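December 2018

Wash room, the big front loader. Spent most of the morning on the door and I'm rather pleased with it! Abilio wanted the dust sheets and overalls going through again before the January lot arrive, and the last few loads had come out with grey streaks on them, so I started with the rubber seal. Disgusting. Lint packed into the lower fold, a perished washer, and a bit of twine that I suspect came off the Cloltunmont sacks.

Pulled all that out with the blunt tweezers, then warm water and a drop of washing-up liquid, old toothbrush for the fold, dry cloth after. Left the door open for 40 minutes while I had my tea and wrote up the Farooqui order (18 sheets, 15 pairs of overalls, still waiting on the rest). Then I did the outside with the soft cloth, ring first and glass second.

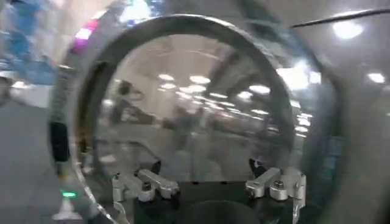
Round appliance-style door, ceiling lights showing in the panel.

Weronika reckons vinegar is better on the glass than the spray we've got, and she may be right, the spray always seems to leave a bloom if you don't buff it straight off. Will try it next time on one half only and compare. Please don't use the green scourers on the metal, whoever keeps leaving them by the sink!

Still to do: order a new seal (ask Stoson for a price, they were quick last time), run an empty hot wash, check the filter at the bottom. Hinge feels a bit stiff too. Oil?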